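Visit notes: Curolora picking lab, March

We went to Curolora with one question. Should the returns room at Jollow get a picking arm in next year's budget, or should we put the money into better shelving and leave it at that? I went in leaning toward shelving.

Nadine Awad showed us through the lab. She was patient with us and didn't oversell, which I appreciated after the Orel demo, where every number came with a brochure.

What the arm was working over

The job is picking mixed items out of a bin, close to what our returns look like on a bad day. The arm is a KUKA, bigger than I had pictured for small goods. Balls, cups and bottles all go in together, and a see-through bottle lying at a slant is just the sort of thing I wanted to ask about.

I also looked at what holds it all together. The bins sit by plain wooden tabletops, with a clamp at the side, and the cables loop over the arm and are tied to one another. Fine for a lab. Our safety people would want a good deal more, and none of that "more" was in the price we had been given.
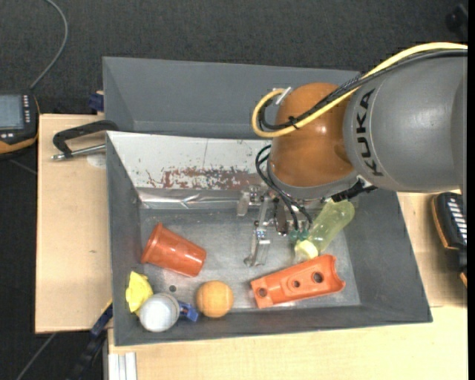
What it would cost us

The quote from Bataineh lists the gripper at $3,793. The arm, the controller and the fencing are priced separately, and the fencing line still says "to be confirmed." Training is $955 a head, and we would need to send five people to cover both shifts. The yearly software fee is $910. I asked what happens if we skip it in year two and did not get a clear answer.

Spare fingers for the gripper are not on the quote at all. Nadine told us they wear, and that how fast depends on what you pick. I believe her. I would still like a figure before anyone signs.

Where I come down

Not this year. I'd ask Bataineh for a full installed price and a trial with two crates of our own returns, torn packaging included. If they won't run the trial, we have our answer and the shelving order can go in.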